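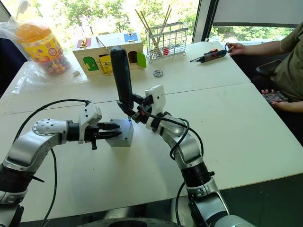

Soledad, all, quick one before I have to lock up. Tables first, then your list. I still think the two white tables should stay pushed together for the Uma day, long side to long side, and we stop arguing about the round one from Hesell. You get the deep surface and people can work on the near half while the stuff waiting its turn sits on the far half. That's how the lock box ended up where it is, back behind the seam with the red and blue and green doors facing the person working, and the jar with the orange lid over to the left of it. I like it there. Close enough to reach, far enough that it doesn't get an elbow. The plastic bag by the jar has to go though, it drapes over the table edge and somebody will pull the lot down with a sleeve.

Answers in between your lines, sorry if the quoting comes out funny, I'm on the old webmail.

On 26/11/2019, Soledad Huenchumán wrote:

> Hi everyone,
> Before we print the sheet for the hands-on tables can we please settle
> what goes out and what stays in the cupboard. Last July we had far too
> much on the table and people just picked things up and put them down
> again. My list so far:
>
> 1. lock box
> 2. connectors + screwdriver
> 3. metal pieces (block, plate)
> 4. sorting jar
>
> Is the lock box worth it for adults?

Yes. Keep it. Everyone thinks it's a toddler thing, then they spend ages on the latches. The little brass latch on the red door is the good one, it wants a proper pinch. What I would change is where it falls in the order. Last time it was first, and then nobody wanted to move on to the screws. Put it third or last.

> 2. Connectors. Do we have to fix them to something? They slid around
> in July and one went on the floor and under the radiator. Also which
> screwdriver, the kit has that tiny one and I can't turn it with my
> thumb the way it is.

The fat black handle one. Please not the tiny one, it's horrible for anybody with stiff fingers, me included. I have put the tiny one in the drawer with the tape so it doesn't wander back out. The thick one can be put down flat and picked up again without hunting for it, and it doesn't need much grip. 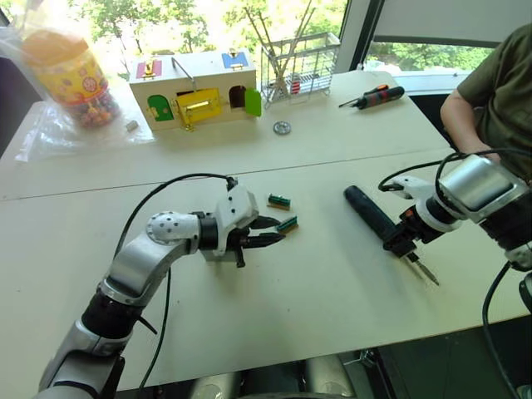 Near table: the two green connectors and the screwdriver with the thick black handle.

As for fixing them down. I'd try without first. Two connectors out at a time, no more, and nothing else between them and the person. In July we tipped the whole tub out and that was the trouble I think, not the sliding. If it's still a nuisance then a strip of that non-slip shelf liner under each one, Nolon has it on the roll, cheap. Do NOT use the blue putty again. I spent a whole evening getting it out of the screw heads with a toothpick.

And can whoever writes the sheet say which way to turn. It sounds silly but "loosen" and "undo" and "open" all got used for the same thing and people asked every time. I vote loosen.

> 3. Metal pieces. Honest question, what are they for? People keep asking
> me and I say "for weight" and then they look at me.

Weight is right, you're not wrong! Pick up, turn over, put down without a bang. The small gray block is the one for that. The plate is a differnt job, it's for lining up by the hole, you set it down next to a connector and try to get the corner where you want it without nudging the connector. Harder than it sounds. I would do block first, plate second, and leave a gap for people to shake their hands out.

If you want one sentence for the sheet: "Move the metal piece to the mark without touching the green parts." Needs a mark of course. Pencil, small cross, it wipes off with a damp cloth. I tried it on the underside of the table first before you ask.

> I would also like to use cardboard somewhere if we can, we have so much
> of it left from the Stoica delivery and it's going in the recycling
> otherwise.

Go for it. Under the connectors is where it does most good. The screws don't scratch the top, you can turn the whole piece instead of the connector, and the brown shows up well against the white so people with poor eyesight find it faster. Cut it small. I'd go only a bit bigger than the part, if it's a big sheet they lean on it and everything tips.
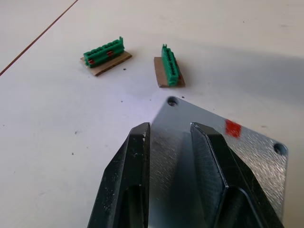 Cut edges: I go over them with the back of a spoon, takes a second. The Stoica boxes are the good thick kind so you need the proper knife, not scissors, scissors crush it and then it rocks. I can do 15 pieces or so in one sitting if someone else draws the lines, my lines are never square. Angle of the part on the card doesn't matter, leave them skewed, it's better practice than having everything lined up neat.

> 4. Sorting jar: keep or drop? There must be 2,000 of those little
> things in it and I am the one who sweeps.

Ha. Keep the jar, lid ON. We use it as an opening-and-closing job only, no tipping out. If people want to sort, give them a spoonful in a saucer, and the saucer lives on the far table too. If that is still too much sweeping then drop it, I won't fight.

> Last thing, timing. Maximiliano you said 15 minutes per table, is that
> with or without the changeover?

With. Ten or so to work, the rest to put things back how they were. The putting back is half the exercise anyway. Whoever is looking after the table resets the near half: connectors, screwdriver, block. Far half stays put.

Still missing as far as I can see:
- shelf liner, see above, only if needed
- damp cloth for the pencil
- a box with a lid for the small parts, the ice cream tub has cracked
- someone to type the sheet, large print, 4 short lines at most per job

Can the person who borrowed the good ruler from the cupboard bring it back, no questions. Also Soledad, did you keep the old sheet? The wording for the latches was fine, we could just copy that accross.

Have to run, bus.

Maximiliano Iturra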